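3. Materials and Methods

3.1 Sample preparation

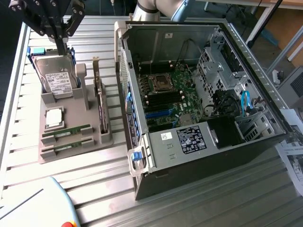 Figure 2. Hard drive, expansion card, CPU and memory modules in the fixture tray.

3.2 Storage conditions and extraction

Lidded polypropylene boxes were bought from two suppliers, Plenier and Dillix, and washed once by hand with unscented soap. No box had been used before. Each was filled with one of three test liquids: distilled water, 3% acetic acid or sunflower oil. The acid stands in for tomato sauce and pickled vegetables, the oil for fatty leftovers. Lids were closed and the boxes kept at refrigerator temperature or at room temperature for the full storage period.

A second set was heated in a household microwave oven before sampling. Heating was stopped when the liquid began to steam, and the box was left closed until it had cooled. Oil samples were not heated in this way — the surface temperature could not be held steady enough to compare one box with another.

In all, 323 liquid samples were drawn with glass pipettes and stored in glass vials with foil-lined caps. Blanks were prepared in glass jars of the same volume and treated the same way. Samples in which the blank showed a matching peak were run again from a fresh vial.

3.3 Wear

Surface wear was produced with the Flutico brush unit, set to 3,000 strokes per box. Only the inner base was brushed. Worn and unworn boxes from the same batch were then filled on the same day, following the order in Section 3.2. Scratch depth was not measured directly; boxes were graded by eye on the scale of Ntuli and Uçar, with grade 2 taken as the lower limit for inclusion in the worn group. Boxes with cracks through the wall were discarded, as were those whose lids no longer closed — both faults were more common in the thin-walled type.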